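The Case for a Slower Building Code

Opinion

Every few years a town discovers that its rules for public buildings no longer match the buildings people use. The usual response is to rewrite everything at once. Pultham is now preparing to do so, and the draft code released for comment on 3rd March runs to 157 pages. This essay argues that the town should adopt less of it, and more slowly, and should spend the time gained on the upkeep of what it already owns.

The draft has real merit. It brings together rules on stairs, exits, lighting and surface finishes that were scattered across several older ordinances. Small contractors have complained for years that they could not find the rule that applied to them, and they were right to complain. A single text, with a proper index, is a public service in itself. The objection here is to the schedule, under which all parts of the code would take effect together in September, and to the assumption behind it that a new rule is as good as a repaired building.
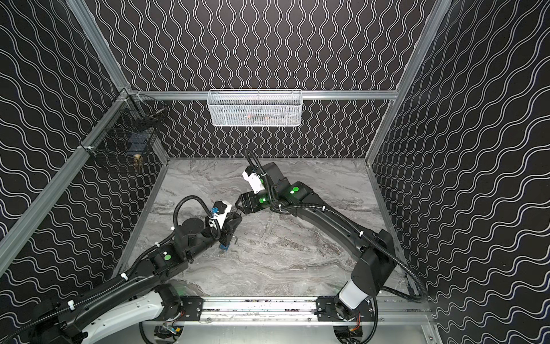

Volume 10, Number 8

Consider the chapter on public interiors. It asks that floors, wall coverings and fixed counters in any room open to residents meet a new standard of finish within one budget year. The goal is sound. Worn floors cause falls, and poor surfaces are hard to keep clean. Yet the chapter treats a branch library with a sound floor laid decades ago in the same way as a waiting room where the tiles have lifted. Both must be surveyed, both must be certified, and both will draw on the same maintenance fund. The library will pay for a certificate it does not need, and the waiting room will wait its turn behind it.

Janeck went down this road before us. Its council adopted a complete code in a single vote and gave its building office one year to apply it. The office did what any office would do under such a deadline – it began with the easiest properties. Schools built in the last decade were certified first. The old market hall, which had the worst stairs in the district, was still on the list when the deadline passed, and the council had to grant itself an extension. No one in Janeck acted in bad faith. The schedule rewarded quick paperwork, and quick paperwork is what it got.

Curkow took another course. It adopted its rules on exits and stairs first and left the rest for later sessions. Inspectors were trained on one chapter at a time. When the chapter on lighting came up, the inspectors themselves asked for changes, having seen how the first set of rules worked in the field. The process was slow, and at times it was dull. It also produced rules that the people enforcing them could explain to a shopkeeper in plain words. That is a fair test of any regulation, and a large part of the Pultham draft would not pass it today.

Supporters of the full draft make a serious argument in reply. Partial adoption, they say, leads to permanent delay. Once the urgent chapters are in force, the pressure goes out of the matter, and the remaining chapters gather dust. There is history behind this concern. The accessibility rules of an earlier council were postponed so many times that they had to be written again from the beginning, and residents who use wheelchairs bore the cost of that failure. Any plan for gradual adoption must answer this point directly.

The answer is to bind the council in advance. The ordinance should name the order of the chapters and the session at which each will be voted on. Accessibility and exits should come first, together, and should not be divided. If a later chapter is not brought forward when due, the draft text should take effect as written. Pushpa Sachdeva, who served on the town's building appeals board, proposed a clause of this kind in her written comments, and it deserves more attention than it has received. It would keep the pressure on elected members and take it off inspectors, who have no power to set the calendar.

There is also the matter of money. The draft sets aside $4000 for each small public property to cover surveys and certificates. For a large building this is a minor sum. For a neighborhood hall it may be more than the yearly repair budget. The Marinescu report on town property, which the council commissioned and then largely ignored, recommended that survey costs be kept separate from repair funds for exactly this reason. Its authors found that halls which had paid for surveys tended to put off ordinary work such as gutters, hinges and door hardware. A building can hold a current certificate and have a back door that does not close.

Door hardware may seem a small subject for an essay on public policy. It is, however, where most residents meet the building code in daily life. They meet it when a latch sticks, when a storage room cannot be secured, or when an exit has been chained because the proper lock was never replaced. The draft devotes one paragraph to locks and fastenings, and that paragraph refers the reader to a table that has not yet been published. A chapter in this condition is not ready for a vote.
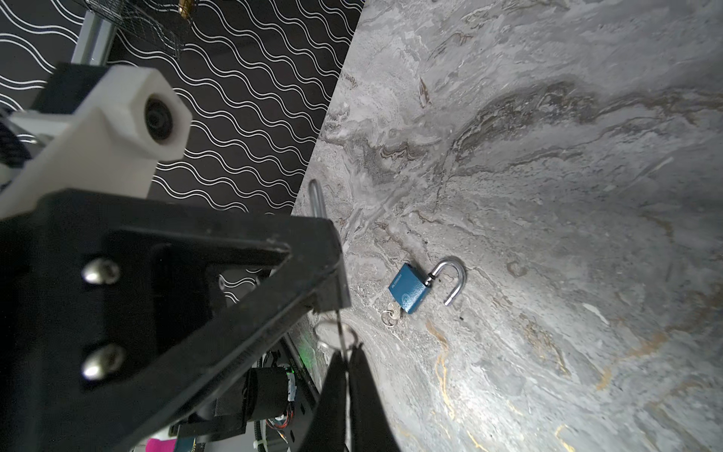
What the Council Should Do Next

The comment period should be extended until the missing tables are available. Residents cannot give a useful opinion on a standard they have not been allowed to read. The council should then divide the draft into its natural parts and publish the order in which they will be taken up.

Survey costs should be paid from the general fund – the repair budget of each hall should be left alone. The building office should be asked to rank properties by condition, and to begin with the worst. This ranking need not be elaborate. The office already holds the complaint records, and the people who open the buildings each morning know where the trouble lies.

Finally, the council should report each year on repairs completed as well as certificates issued. The two figures should be printed side by side in the annual budget, where residents can compare them before the public hearing.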